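Dremico

From the Writing Instruments Reference

This site uses cookies to remember your settings. By continuing to browse you accept our use of cookies. OK | Read more

Dremico was a maker of mechanical pencils and, later, of low-priced fountain pens. The firm began as a repair counter in the town of Edet, where it replaced nibs and ink sacs for local stationers. Its first product sold under its own name was a propelling pencil with a twist mechanism bought in from Clusent, a supplier of small metal parts. The barrels were turned in the Edet workshop from black hard rubber.

Early pencils carry no model number. They are identified by the clip, a plain strip of nickel-plated brass riveted to the cap, and by the imprint, which gives the name of the firm and the town in capital letters. A version with a chased barrel was sold alongside the smooth one at a higher price. Both took leads of 2 mm.

The first fountain pen, the Dremico 45, followed once the firm had moved to larger premises on the same street. It was a lever filler with a steel nib, available in black, dark green and a marbled brown. The number refers to the nib unit and has no connection with the year of production. Early examples have a flat-topped cap with two narrow bands. The cap was later rounded and the bands were replaced by a single wider one.
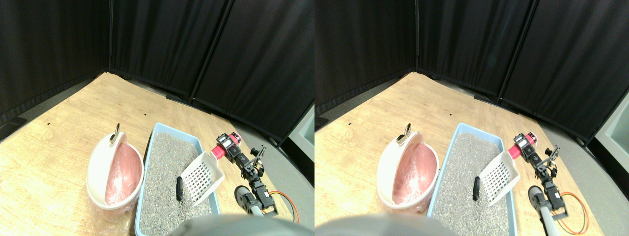
Celluloid gradually took the place of hard rubber, first for the caps and then for the whole pen. The trade catalogue issued in May of the following year lists 11 colours, although several of them are known only from the printed page. The marbled brown was dropped at this point. Pens in the new material tend to shrink slightly at the barrel threads, and caps from different examples are often not interchangeable.

Production at its height reached 4,000 pens a month. A large part of this was sold without the Dremico name, to department stores and to the wholesaler Fludier, which had its own imprint placed on the barrel. Fludier pens are otherwise identical to the 45, apart from a stepped clip and a feed with fewer fins.

The firm did not adopt the cartridge and had no ballpoint of its own. Fountain pen production ended first, and pencils were assembled from remaining stock until the workshop closed. The tooling passed to Clusent, which continued to supply spare mechanisms to repairers for several years.

See also: Clusent; Fludier; Lever filler

This page was last edited on 8 Dec 2018.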